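Ticket: gripper misses foil items, picks paper fine
Product: Ollum tabletop sorting kit (single arm), evaluation unit
Status: Open - waiting on vendor
Priority: Normal
Opened by: Site evaluation team
Vendor contact: Kondix support desk

Summary

Since the Tuesday update the arm picks crumpled paper as before but fails on foil-wrapped items. It either stops above the item and goes back to its start pose, or closes short of the foil and reports an empty grip. No fault light. The log shows GRASP_NO_CONTACT on the short closes and nothing at all on the stops.

Steps to reproduce

Start the sort program with the default recipe. Put one paper item and one foil item on the table. Let it run one full cycle. Repeat with the foil item turned lengthwise and crosswise.

Expected: both items end up in a bin.
Result: paper goes in, foil stays on the table.

Entry 1 - site

We ran 31 cycles before lunch. Paper failed in 2 of them. Foil failed in most, and we stopped logging each one after it was clear the pattern held. Turning the foil package crosswise helped a little. Moving it farther from the near edge helped more. Overhead lights were on for all of these.

Things we already tried:
Power cycle of arm and controller
Homing routine, twice
Wiped the camera window with the cloth from the kit
Swapped the cable between the controller and the hub
Recipe reset to factory

None of it made a difference.

Entry 2 - Kondix support

Thanks for the detail. Please confirm the table in use is the one supplied with the kit, and where the foil item is when the cycle starts. The work area stops short of the near edge of the table. An item that crosses the line can be seen by the camera and still be refused by the planner, and in that case nothing is written to the log. That would explain your silent stops but not the short closes. A picture of the station with one of each item on it would help us.

Entry 3 - site

Supplied table, yes. We did not know about the near edge limit. It is not in the quick start sheet. Picture attached, taken with the fingers open and both items on the table. The foil is lengthwise and close to the near edge, with the paper ball behind it.
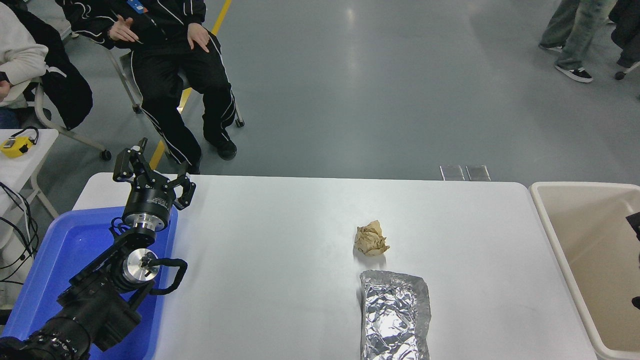 Page 2 of 3

Entry 4 - Kondix support

Got it. Two comments on the picture.

The foil package is too near the edge for the default recipe. Please move it back until it is at least level with where the paper ball is now, and keep it there for the next set of tests.

The foil also has a lot of bright highlights on it. The update changed how the kit handles shiny surfaces. On the old version those spots were filled in from the pixels next to them. On the new one they are dropped, and what remains can put the top of the item at the wrong height. We have had a similar report from another site, using metallized snack bags. Please open Settings, Vision, Reflective Items and tell us what the value is.

Entry 5 - site

Value was 70. We don't remember setting it, and the recipe reset didn't change it. The help text says the range goes up to 500 but not what a higher number does.

Moved the foil back as asked. The silent stops are gone, none in the whole afternoon. Short closes still happen, so we agree it is two separate problems.

Entry 6 - Kondix support

70 is the value left over from the old version. The updater should have replaced it and did not. Set it to 500, save, then restart the vision service from the controller page (restarting the arm alone won't load it). Run the foil item by itself first, then with paper next to it.

A higher number keeps more of the bright spots. Cycle time goes up slightly.

Entry 7 - site

Done. Foil by itself picks correctly, lengthwise and crosswise. With paper next to it we still get a short close now and then, mainly when the two are touching. Much better than before. The slower cycle is noticeable but fine for us.

Two requests for the review notes, as we are also comparing this kit with the one from Lulov:
Print the near edge limit in the quick start sheet, or mark it on the table.
Write a log line when the planner refuses an item. The silent stop cost us most of a morning.

Entry 8 - Kondix support

Both requests passed to the product team at Ríos, who maintain the planner. The leftover setting is logged as an updater bug. For touching items, please send the vision log from one failed cycle and one good one, same item positions if you can manage it. Leave the value at 500 for now.

Entry 9 - site

Logs to follow. The export button gives an empty archive when the vision service is running, so we will stop it first and try again.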